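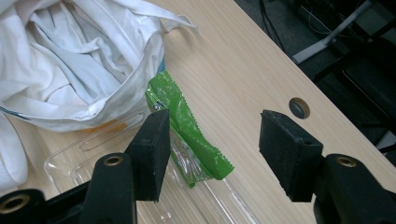 Open, wide. Green wrapper on the clear tray, white bag behind.

Friday, March 9, 2018

Club session, Plevar gripper, soft packaging again. Notes typed up same evening so forgive the spelling.

Task this term is pick the packet, put it in the tray, no crushing. Kobe Leemans has written the list of pick objects for the Korkside meet and thin film is on it, so no more foam cubes. Foam cubes made us lazy.

Pads: kept the black ones from before. They pick up dust off everything, wipe with damp cloth BEFORE each set and let them dry. Forgot this for the first set, so throw out those numbers. File is marked.

Desk: stay on the near side of the cable hole. Anything past it and your wrist ends up over the edge and the approach angle goes wierd. Two of the younger ones kept drifting that way.

Runs: 51 demos today, 9 scrapped. Total for the term now 308. Target is still 2000 by May and I don't see it unless we get a second afternoon. Asked Girnon about the room, no answer yet.

What went wrong in the scrapped ones, from memory:
- closed too early, pads met over the top of the packet
- caught bag fabric together with the film, dragged the lot
- tray slid. Tape it? Kobe says no tape allowed at Korkside. Check rules p. 4
- someone (me) let go of the trigger halfway

Crumpled film is easier than flat, which I did not expect. There's something to pinch. Flat packet just lets the pads skate over it. Tried coming in lower, better, but then the fingertips rub the table and you feel it judder.

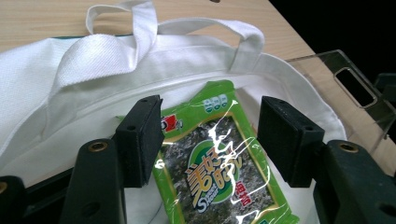

Seaweed packet flat on the tote, one pad each side, not closed.

Spent the last part of the session on approaches like this one. Center on the large window, not on the green border. Keep both tips level. If the left one leads, the packet turns and you are chasing it across the bag.

White bag as background: good contrast with the black pads, bad with glare. The shiny wrapper blows out under the ceiling lights and the tracking script loses the edge of the packet. Manolakis script has a threshold for this, default is far too high. I had it at half by the end and it held on most runs, not all. Need to write down the real value, it's on the other laptop.

Also the handles. Fold them back out of the way every time, same way every time. Half the team wasn't doing it and we'll be sorry when we try to compare runs.

To do
- damp cloth + spare pads in the box
- one person resets the objects, somebody else holds the gripper, swap every ten
- bare table vs bag, same packet, same light
- threshold value!!
- ask Kobe if the clear box with the handle cutout counts as a legal drop target or only the flat tray
- chase Girnon re second afternoon

Snack packets are for picking. Eat them after.

2 comments | 0 shares
Contact the club | © 2018 Plevar Robotics Club notebook | Back to top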